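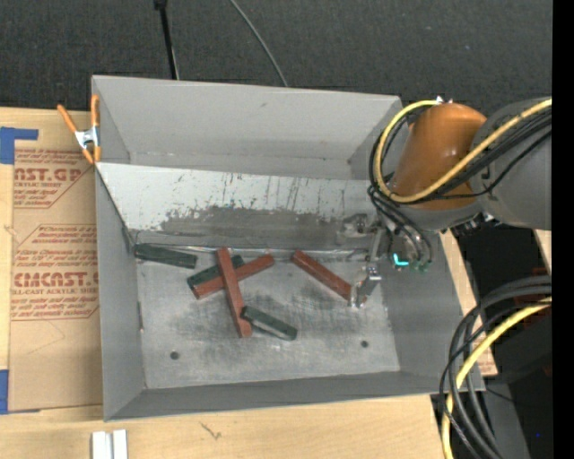
Six blocks, two colors and a metal bin with plenty of wear on it.

I have come around, over many years of living with toys and tools and other people's clutter, to the belief that the best container in any house is the ugly one. I mean the big open metal bin with no lid, the sort that was probably meant for a workshop or a commercial kitchen and ended up holding something else entirely. Ours came from a closing-down sale at Testside, where they had 50 of them stacked by the back door, and I carried one home thinking I'd keep potatoes in it. It has never held a potato.

What it holds is blocks. And I'd like to make the case, gently, that blocks ought to live in something like this and stay out of those handsome sets of boxes where each color gets its own compartment. We had one of those too, a Bikmont organizer with 8 little drawers and a label on every drawer, and I was terribly proud of it for the better part of a November. The labels were the trouble. Once a drawer says green, a red piece in it becomes a mistake, and then somebody has to fix the mistake, and that somebody was me, on my knees at eight in the evening.

In an open bin, a red block can lie right across a green one and there is nothing to correct. You can see every piece you own from where you're standing. You reach in and you take the one you want – or the one next to it, which very often is the better one for the tower anyway. I think children understand this long before we do. Give them a bin and they look down into it for a while, the way you or I would look into a refrigerator, and then they start.

I have a soft spot for the scratches, too. A bin with its white coating scraped away and gray showing through has plainly been used, and I find I'm kinder to things that already have their marks. My neighbors on Wostton Road keep their blocks in a lovely lined basket, and I notice that everyone in that house sets the pieces down very carefully, grown-ups included. It seems a shame.

There is the noise, I'll grant you. A wooden block dropped into a metal bin can be heard two rooms away, and if you own 200 of them and tip them all in at once, the dog will leave. A folded dish towel on the bottom helps a little. We keep ours on the table now and put out only a handful of blocks at a time, with the rest in a plain Demchenko sack in the hall closet, and I've found that a few blocks hold everyone's attention a good deal longer than the whole heap ever did.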